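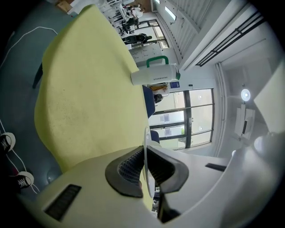 A pale yellow-green padded surface with faint speckled stains.

Lultano College will not renew the contract of its women's soccer coaching staff after five seasons, the athletic department said in March. The team went 9-5 in its last year but missed the conference playoffs again. A search for a new head coach is under way, and the department said it has received 59 applications. Assistant coaches will run spring practice until a hire is made.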